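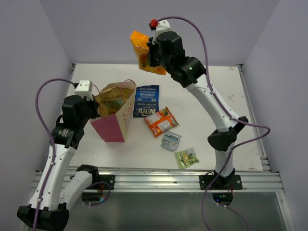
How full should a paper handle bag be when packing snack bags into it?

Stop filling about 2 inches below the rim. Above that line, the top layer pushes the sides outward and the handles pull at an angle when the bag is lifted.

Packing procedure

Stand the bag upright on a flat table and open the mouth fully. Press the bottom fold down from the inside until the base sits square.

Sort the snacks by weight. Nuts, bars and anything over 80 grams go in the first layer, laid flat. Chips and puffed snacks go on top, standing on their bottom seams with the printed faces all turned the same way.

Hold each snack bag by its top seam and lower it in. A grip on the middle of the pouch compresses the air inside and breaks the contents. Do not fold the seam over to save height.

Fill the corners before the center. If one bag stands above the rest, lay it diagonally across the layer.

Bag size

The small Skirken bag takes up to 300 grams of mixed snacks. For larger sets use the Wolier size, which has a wider base and the same cord handle. Both ship flat in cartons of 1,000.

Closing

Bring the two handles together and check that the rims meet without force. If they don't, remove one item from the top layer. Apply the sticker across both rims, centered between the handle ends.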